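Workshop notebook, Datumthorpe
September 25, 2019

Carburettor off the Dimitberg coupé again. The idle was still hunting after the last adjustment, so I took the whole unit to the bench and opened it. The float chamber had a fine brown dust at the bottom, same colour as the inside of the old fuel pipe. I think the pipe is the true source and the carburettor only receives what comes down. I have ordered new pipe from Dalisay, also the banjo washers, which were too flat to use one more time.

Main jet is stamped with the correct size but somebody has worked on it with a wire or a drill. The edge is not round under the glass. I put in the spare one from the blue tin. If you take from the blue tin, please write it on the lid, I found two empty bags in there with nothing noted.

Float level set to the book. The book gives the measurement with the gasket in place, and the older supplement gives it without, so be careful which page you have open. I lost the morning with this in the summer and do not wish to repeat it.

Engine number checked against the build record: it ends in 1555, and the record agrees. The gearbox is not the original, it has the later casting with the extra rib. The owner knows this. He has a letter from Flusberg saying that the cars of that series left the factory with either one, but I could not find this in any of the three books on our shelf. The thick one with the yellow cover has a good table of gearboxes, only it stops before the facelift model. I will ask for a loan copy of the parts list when I write to them in October.

Ignition: points cleaned and gap set, timing light still to do. The distributor shaft has a little play sideways, I can feel it with the fingers. Perhaps acceptable for now, but it will make the dwell reading jump, so do not trust the meter too much on this car.

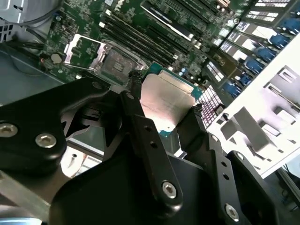

Rear brakes. Left drum came off easily, the right one needed heat and some patience. Linings on the right are worn more at the top than at the bottom. The handbrake cable was adjusted too tight on that side, and I believe it was dragging. Backed it off 3 turns and the drum spins free by hand. Wheel cylinders are dry outside, I did not open them.

Polished the drum lip with 400 paper, only to take off the rust edge. The friction surface I left alone.

Still open on this car:
– fuel pipe, when the parcel comes
– timing light, engine warm, 30 minutes at least
– right rear lining, ask owner if he wants the pair
– boot lock sticks, graphite only, no oil

The torque wrench is back in its box and set to zero. The small one is missing from the drawer – if it is in your car, bring it please.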